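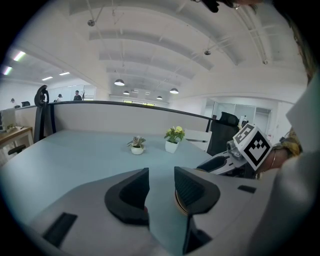 Guide de prise en main > Chapitre 4 > Enregistrer des démonstrations à deux pinces

4. Votre première série d'enregistrements

Si vous arrivez directement ici sans avoir fait l'étalonnage du chapitre 3, faites demi-tour, je vous attends. Pour les autres : vous avez deux pinces à main, une table, quelques objets, et on va enfin produire des exemples que le modèle pourra digérer. J'ai écrit ce chapitre après avoir formé pas mal de monde chez Irnstead, et j'ai gardé le tutoiement pour les formations. Sur papier, je vous vouvoie, ça me donne l'air sérieux.

La tâche de départ s'appelle Cledska dans le menu. On déplace un petit pot de plante sur une table de bureau et on le repose ailleurs. C'est bête comme chou et c'est très bien comme ça : un pot a un bord franc, il ne roule pas, et il vous punit tout de suite si vous serrez de travers (terreau sur la table, bonjour).

4.1 Préparer la table

1. Choisissez une table longue et dégagez la zone de travail. Tasses, câbles, téléphones : tout part sur un autre meuble.

2. Posez deux pots de formes différentes. J'aime bien mélanger un rond et un carré, la prise n'est pas la même et le modèle a besoin de voir les deux. Le carré se prend par les faces, jamais par les coins.

3. Laissez le reste de la pièce tranquille. Des collègues au fond, des cloisons, des fauteuils, des plafonniers allumés, tout cela a sa place dans les exemples. Prévenez quand même les gens, et affichez la feuille d'information fournie avec le kit.

4. Regardez les fenêtres. Si le soleil tape en plein dans l'objectif, changez de côté de table. Une rangée de fenêtres lumineuses au loin ne pose pas de problème.

Note : arrosez les plantes la veille si vous y tenez. Un pot qui goutte laisse des traces sur les patins et on perd de l'adhérence.

4.2 Prendre les pinces en main

5. Allumez d'abord la pince gauche, attendez le bip, puis la droite. Dans l'autre sens, Drundus (le logiciel d'enregistrement) les inverse parfois, et vous ne vous en apercevrez qu'au moment de relire. Ça m'est arrivé un dimanche entier.

6. Vérifiez que le cube à marqueurs est bien fixé et propre. Un coup de chiffon sec suffit. Pas d'alcool, l'encre noire part avec.

7. Remontez vos manches si elles sont larges. Les bracelets fins peuvent rester au poignet tant qu'ils ne passent pas devant le marqueur quand vous tournez la main. Faites le test : bras tendu, rotation lente, les yeux sur le voyant de suivi. S'il clignote, enlevez le bracelet.

8. Attachez les cheveux longs. Quand on se penche sur la table, ils glissent facilement devant l'objectif.

9. Ouvrez et fermez chaque pince 2 fois à fond. Le logiciel s'en sert pour retrouver les butées.

Attention : ne glissez pas le doigt entre les patins pour « voir si ça serre ». Ça serre.

4.3 Enregistrer

10. Dans Drundus, créez une session, choisissez Cledska et tapez votre prénom. Juste le prénom, le reste est rempli tout seul.

11. Placez les deux pinces au-dessus de la table, pointes vers les pots, sans rien toucher. C'est la position de départ. Chaque pince doit voir un bout de table et, si possible, l'autre pince : c'est grâce à ces vues croisées qu'on recale les deux trajectoires ensuite.

12. Appuyez sur la gâchette arrière. Un bip long, c'est parti.

13. Approchez une seule pince du pot, patins ouverts. L'autre reste en attente, un peu en retrait. Allez à une vitesse normale, celle que vous auriez pour pousser une tasse à un collègue. Tous les débutants vont trop lentement, et le modèle apprend la lenteur avec un zèle admirable !

14. Refermez sous le bord du pot, levez, déplacez, reposez. Attendez que le pot soit stable avant d'ouvrir.

15. Revenez à la position de départ et appuyez de nouveau. Bip court : l'exemple est enregistré.

16. Changez quelque chose avant de recommencer. La place des pots, leur ordre, votre propre position autour de la table, la main qui travaille. Si vous refaites 25 fois le même geste depuis la même chaise, vous aurez en gros un seul exemple qui prend beaucoup de place sur le disque.

Visez 30 exemples pour une première session, puis faites une pause. Au-delà, les poignets fatiguent et les prises deviennent molles. Je le vois sur les courbes de serrage de tout le monde, les miennes comprises.

Note : vous avez raté la prise et vous vous êtes rattrapé ? Gardez l'exemple, cochez « reprise ». Ces séquences-là valent de l'or. Vous avez fait tomber le pot ? Cochez « échec » et gardez-le aussi, il part dans un dossier à part. Ce qu'il faut supprimer, ce sont les enregistrements où vous vous êtes arrêté en route pour répondre à quelqu'un.

4.4 Relire avant d'envoyer

17. Ouvrez la liste et passez chaque exemple en lecture rapide. Je regarde trois moments seulement : le départ, la fermeture sur le pot, la dépose.

18. Contrôlez la ligne « suivi ». Un trou bref en cours de déplacement est comblé automatiquement. Un trou pendant la fermeture, non : l'exemple est à refaire.

19. Écrivez la consigne en une phrase simple, à l'infinitif. « Déplacer le pot carré vers la gauche » convient. « Mettre la plante là-bas » ne convient pas, même si sur le moment vous savez très bien où est là-bas. Précisez toujours de quel pot il s'agit quand il y en a plusieurs sur la table.

20. Lancez l'envoi vers le serveur Jurić et laissez les pinces sur leur socle jusqu'au voyant vert. Si l'envoi s'interrompt, relancez-le depuis la même session, il reprend où il en était. N'en créez pas une deuxième : Wanda Hutchins, qui trie les doublons à l'arrivée, vous écrira, et elle aura raison.

Attention : ne rangez pas les pinces dans la mallette tant qu'elles chauffent. Patins ouverts, cube vers le haut, mousse rabattue en dernier.

Suite : 4.5, Travailler à deux mains sur le même objet.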